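The Salad Jar Lady of Kastport
06/01/2019

I had been eating sad desk lunches for most of the winter when a coworker slid a container across the break room table and told me to try it. It was lentils with lemon and a bunch of chopped parsley, and I finished the whole thing (sorry, coworker!). She'd gotten it from a tiny takeout kitchen called Trovevitz, down by the ferry landing in Kastport, and I decided right then that I was going to go bother whoever made it.

So I did. The owner said yes to an interview on two conditions, that I come before the lunch rush and that I leave her name out of it. "My mother reads everything," she said, "and she thinks I still work at the bank." I'm pretty sure she was kidding. Anyway, I'll just call her the owner.

We sat on two upturned crates by the back door, and she peeled carrots the entire time we talked. I asked how the place got started and she laughed.

"With way too much soup," she said. "I made soup for a church supper, it snowed, and hardly anybody came. I had all that soup and a chest freezer that was already full. So I drove it over to the boatyard and sold it out of my trunk. They asked if I was coming back the next day, and I said sure, and then I had to go home and make more soup."

That was nine years ago. The trunk turned into a folding table and the table turned into a rented counter on Jayasinghe Street, with 402 square feet behind it, and that includes the restroom. She pays $900 a month for it, a number she told me twice, the second time a little louder so the landlord next door could hear.

I wanted to know how she decides what to cook. I was picturing a notebook, maybe a big calendar on the wall. "I look at what's about to go bad," she said. "That's the menu." Then she took it back, sort of, and explained that she does plan the beans and grains a week out, since they keep, and lets the vegetables come in however they come in. Monday's roasted peppers might be in a rice salad one week and a soup the next. The only thing that never leaves the board is the lentils. She tried dropping them once, in July, when it was too hot to have the big pot going, and people were rude about it.
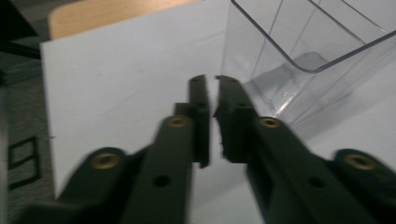
One regular at the counter, overhearing us through the screen door, called out that the lentils were better back when they had more garlic, and that she ought to print that. The owner yelled back that there was exactly as much garlic as there had ever been. They went on like that for a while, and I wrote down as much as I could.

When it settled down I asked about money, because I'm nosy and because I've daydreamed about doing something like this myself. She was really open about it. Her first proper stove came used from a diner that was closing and cost her $2,375, and she paid it off in little pieces over more than a year. "I'd never owed anybody for a stove before," she said. "I used to lie in bed and think about it, just sitting there, not paid for." She makes 40 lunches a day now and won't go higher. I asked her why not, if they sell out, and she pointed at the peeler with her chin.

"This is me. There's me and there's a kid who comes in for dishes after school. If I do more, I have to hire, and then I'm a boss, and I was a boss at the bank and I didn't like who I was."

I asked for the lentil recipe, obviously. She gave it to me in pieces while she went on peeling, so forgive me if it's patchy. Small green lentils, cooked in plenty of salted water with a bay leaf and half an onion, and drained while they've still got some bite. The dressing goes on hot, lots of lemon, less oil than you'd expect, one clove of garlic grated so fine it disappears. (One! I checked!) Then you leave it alone until it's cool before the parsley goes anywhere near it.

"People put the parsley in warm and it goes like lawn clippings," she said. "And they don't salt it again at the end. Taste it cold and salt it again. You'd be surprised how much it takes."

I've made it four times since. The first batch was mush, because I answered the phone. The second was fine, and the last one got a nod from the same coworker who started all this.

Before I left I asked if she ever misses the bank, and she thought about it for longer than I expected. "The chairs," she said. "They had very good chairs." Then somebody knocked on the counter, and she handed me the last carrot and went in to open up.

Trovevitz is open for lunch on weekdays until the food's gone, and it's cash only. Get there early if you want the lentils.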